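What We Throw Out: Lunch Waste at Sinbridge

Final report for the Food and Community project class

I picked lunch waste because I'm one of the people who makes it. I pack a banana every single morning, and most afternoons I bring the same banana home with a bruise on it, and by the end of the week it goes in the trash. So when we had to choose something to study for a month I already had my topic (my lab partner wanted to do parking, sorry!).

My question was pretty simple. What gets thrown out in the Sinbridge lunchroom, and do people know they're throwing it out? I wanted to compare what people say they waste with what ends up in the bins, and I figured those two things wouldn't match.

How I did it

I handed out a one-page survey and got 38 back. It asked what you brought or bought, what you finished, what you didn't, and why. Then I spent 11 lunch periods next to the bins with a clipboard and a kitchen scale from Kendier, the kind with the flat glass top that shuts itself off right when you need it. I sorted everything into fruit, vegetables, bread, main dishes and "other." Other was mostly yogurt.

I wore gloves. I'd also recommend an apron, and old shoes, and maybe not doing this right before chemistry.

One problem came up early. On the first day people saw me standing there and started finishing their food in front of me, kind of proudly. I moved my table around the corner by the Drillow vending machine and the bins filled up a lot faster after that. I left the first day out of my results and only used the other ten.

What I found

Bread was the biggest category by weight, which surprised me because hardly anybody mentioned it on the survey. People seem to think of waste as fruit. They remember the apple with one bite out of it, but crusts and half a roll don't feel like anything when you drop them in. The pizza crusts alone could have been their own project.

Fruit came second. Whole fruit was worse than cut fruit by a lot, and I saw oranges go in with the peel still on, not even a thumbnail mark. When I asked why, the answer was nearly always time. We get 30 minutes for lunch and the line can eat up half of that, so peeling an orange is a real commitment!

Vegetables were lower than I expected, but I think that's because fewer people take them in the first place. You can't throw out a pepper you never put on your tray. My survey had 3 people who said they eat a raw vegetable at lunch every day, and I believe two of them. 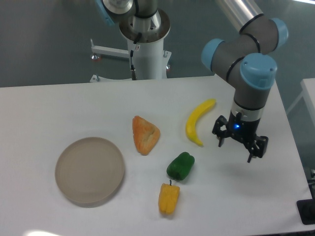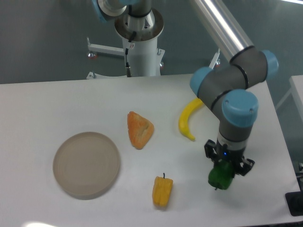

The part of the survey I'm happiest with is the last question, where I asked people to draw the lunch they'd pack if they had all the time in the world. Almost everybody drew a sandwich and then got stuck. If I did this again I'd skip the drawing and put play food on a table, something like the yellow banana and the orange wedge next to the empty beige plate, and let people build the lunch instead. Drawing made people shy, and a couple of the papers came back with just a circle and the word "food" in it. Moving things onto a plate is quicker, and I could write down what got left off it too.

What I'd change

My categories were too broad. A burrito is a main dish and also bread and also vegetables, and I kept making different decisions about it depending on how tired I was. I'd also weigh the trays going out, so I'd know what share of the food got tossed instead of only how much. And I'd borrow a better scale.

For the school, my main suggestion is cutting the fruit. The Wunderlich slicer in the kitchen already does apples for the faculty lunch, so the equipment is there, and it seems like an easy thing to try for a month. A share table for unopened stuff would help with the yogurt. I asked the kitchen about both and they said to come back in August when the new menus get planned, so I've got it written on my calendar.

As for me, I've switched to grapes.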